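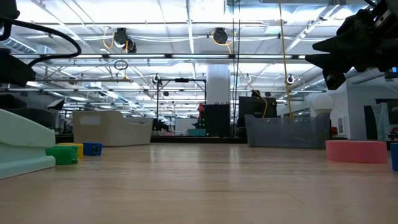
Table two, arm parts in view, blocks and bins left out.

From: Diễm Tiêu
To: cell-upkeep list
Date: 23 Jan 2021
Re: Gripper cable on table two

Sang Doãn wrote:
> The right gripper drops its connection when the wrist goes past 42
> degrees. Is it the cable or the connector? I've restarted it twice.

Cable, I think. Ours did the same in September after more than 700 hours. Power down, unclip the cable at the wrist and bend it by hand with a meter on it. If the reading jumps, swap it. Spares are in the Stesel drawer, number 26.

Leave more slack at the wrist than we had before, then run the homing routine with the table cleared. Rawan has the torque values for the clamp screws. I don't have them here.

Diễm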